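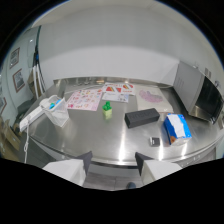 Par la rédaction locale — correspondante pour Kirnach et ses environs
Publié le 22/10/18

La cuisine partagée de Kirnach a rouvert ses portes, et quel plaisir de voir autant de monde pousser la porte dès la première matinée ! Après cinq mois de travaux, l'ancienne cantine de la rue des Tanneurs accueille de nouveau les habitants qui veulent cuisiner, faire leurs conserves ou simplement apprendre à rater un peu moins leurs confitures. Les tables en inox ont pris la place des vieux plans carrelés, l'éclairage a été refait d'un bout à l'autre et la ventilation ne couvre plus les conversations.

Le chantier avait commencé en mai, au moment où la commune a racheté le bâtiment. L'association Hokis, qui gère les lieux, avait lancé un appel aux dons dans le quartier : 335 foyers ont répondu, souvent avec de petites sommes, parfois avec des casseroles (les casseroles, il y en a désormais pour tout le monde). L'entreprise Güler, installée de l'autre côté du canal, s'est chargée de la plomberie et des évacuations, et a terminé avec quelques jours d'avance.

La salle peut recevoir 16 personnes en même temps. Les créneaux durent trois heures, le matin, l'après-midi ou en soirée, et se réservent à l'accueil ou par téléphone. L'adhésion annuelle est fixée à 96 euros par foyer, avec un demi-tarif pour les étudiants et les demandeurs d'emploi. Les adhérents de l'an dernier gardent leur numéro et n'ont aucun dossier à refaire, il leur suffit de passer signer le nouveau règlement.

Côté programme, l'automne s'annonce bien rempli. L'atelier soupes ouvre le bal, suivi d'une série de séances sur les pains au levain, très attendues par celles et ceux qui avaient dû s'arrêter en plein apprentissage au printemps. Une soirée sera consacrée aux légumes lactofermentés, une autre aux pâtes fraîches. Et puis il y a les mercredis des enfants ! Les plus jeunes viennent avec un adulte, repartent avec ce qu'ils ont préparé, et la liste d'attente s'allonge déjà pour les biscuits de Noël. Pensez aux tabliers, ceux de la maison sont tous taille adulte.

Autre bonne nouvelle, le jardin de Skollisell fournira une partie des légumes. Ses parcelles ont donné cet été 172 kilos de courges, stockées au sec dans la cave du bâtiment et proposées à prix libre aux adhérents. Les jardiniers cherchent encore des recettes pour les variétés les plus fermes, celles qui résistent aux meilleurs couteaux. Un cahier est posé à l'entrée, chacun peut y écrire la sienne — les versions sucrées sont les bienvenues, et on y trouve déjà un gâteau courge-noisette franchement épatant.

Il reste quelques finitions. Le second four doit être raccordé avant la fin du mois et la rampe d'accès côté cour attend sa main courante ; d'ici là, les personnes en fauteuil peuvent entrer par la rue, où la porte a été élargie. Le local à vélos, lui, est déjà ouvert.

Les inscriptions aux ateliers se font sur place, pendant les heures d'accueil. Pour les pains au levain, apportez un bocal propre avec son couvercle.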